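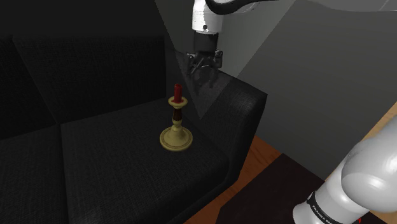
The dark sofa, gray like charcoal. More on sofas below.

I promised some of you a thread on how we moved from Rundano to Drernach with two suitcases each and one small van. It took me a long time to write it, so please be patient with my English. August 2019

The first thing I learned: measure the doors before you measure the furniture. Our old sofa was 2 meters long and I was proud that it would fit along the new wall. I did not think of the staircase. The staircase in Drernach turns twice and the second turn is very tight.

We carried the sofa up one floor, stood there for a while, and carried it down again. A neighbor on the first floor opened her door, looked, and closed it. I think she had seen this before.

We sold it the same evening for 50 dollars to a student who lives on a ground floor. He was very happy. I was less happy, but my back was grateful.

After this we slept and ate on the floor for most of July. I do not recommend it, but I must say it was a good way to find out what we really miss. I missed a place to put on my shoes. My husband missed a lamp he could reach without standing up.

Now, about buying a new sofa. Please sit on it for longer than you feel is polite. In the shop I sat for one minute and everything was comfortable. When I went back with a book and sat for half an hour, two of the three models I liked were already hurting my neck.

Ask what is under the cushions too. In one shop the seller did not want to lift them. We said thank you and left.

Color. I grew up in a house with a cream sofa that no child was allowed to touch. So I wanted dark, and I still want dark. Dark fabric shows dust and bread crumbs, this is true, but it forgives tea. If you have a white cat, maybe think again.
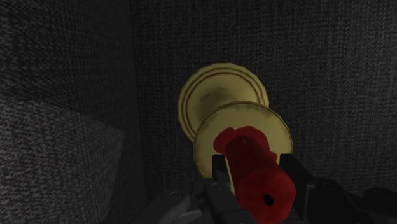 Small things are harder than big things, in my experience. For the sofa we had a plan and a tape measure. For the screws, keys, handles and knobs we had one plastic bag with no label. I was looking for the screws of the bed until the second week, and they were in the bag with the coffee filters.

So my advice is: one bag for each piece of furniture, and tape the bag to the piece itself. Write on the tape. Write in a language that everybody who helps you can read. I wrote in mine and my friends had to call me from the stairs.

The van. We rented from Dagdag and paid 200 dollars for the day, plus another 50 for the extra hours, which I had not read in the contract. Read the contract. The woman at the desk was kind about it but the price stayed the same.

Boxes we got free from Drendard, the grocery store near the old apartment. Go early, when they unpack the fruit. Banana boxes are strong and have holes for your hands. Do not fill them with books to the top as I did.

Somebody asked if I would do it again. The city, yes, with pleasure. The staircase, no.

Tomorrow I will try to answer the questions about registering at the new address. There are many of them and I am still waiting for one paper myself.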